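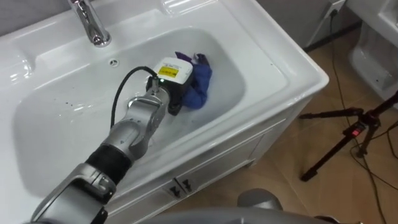
Chapter 7: The Anniversary Problem

Governments are fond of birthdays, provided they can choose which ones. A founding is celebrated, a victory is celebrated, and a famine is left to look after itself. This chapter is about how ruling parties decide what a country will remember out loud, and what becomes of the dates they would prefer to lose.

We begin in Dondovdale, where the ruling party turned 100 in April and spent lavishly on bunting. The official history issued for the occasion ran to 2453 pages. Its account of the land seizures, which emptied 34 villages, took up one paragraph and a footnote, and the footnote was about drainage.

Hjalti Bech calls this "management by omission". A censor who bans a date draws attention to it — far better to schedule a flower show. Benedicta Sowah is less impressed by the planners. In her study of the Stondeo archives she found officials who had skipped an awkward anniversary simply by losing track of which year it was, and who were later praised for their tact.

You will need to weigh both views. Before reading on, look again at the Holst speech in Chapter 6 and mark every event it mentions by date. Then mark those it mentions only as "difficulties" or "a complex period". The second group is where we shall be spending our time.

Key terms: official memory, rehabilitation, succession, managed silence.

7.1 Who Keeps the Calendar?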